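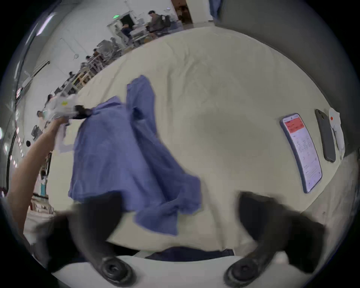
Most shrinkage complaints, according to Stellan Grønli, are really complaints about drying. Grønli tests washable knits for Skultico in Okatbridge and has handled 867 returned garments. "The label gets blamed," he said. "Cotton yarn is stretched on the knitting machine. Heat and tumbling let it relax."

His method is plain. A square is marked on the cloth before the first wash, and the distances between marks are measured again after each cycle.
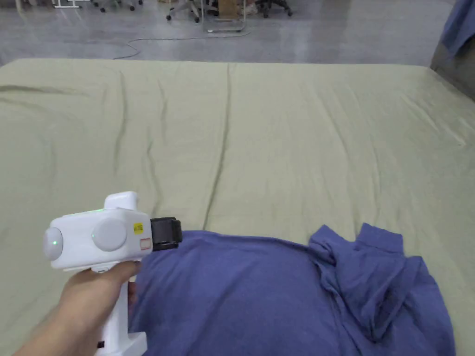

The measurement is taken with the cloth laid flat and left for 16 hours at room humidity. Pulling it straight by hand can hide a loss of 2 percent, enough to change the result. Skultico repeats the cycle five times, and most of the change comes in the first.
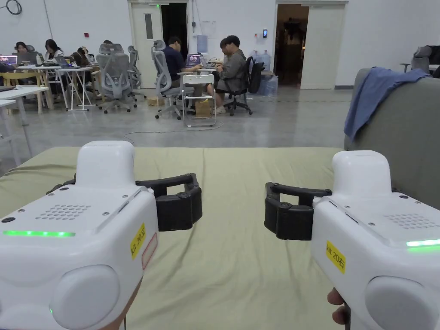 Strand asked whether a cold wash would solve the problem, and Grønli said only in part. "Agitation still moves the yarn. Cold water slows it down." For a jersey labeled 100 percent cotton, he recommends a short spin and line drying. He buys his own shirts one size up and has not used a dryer since April.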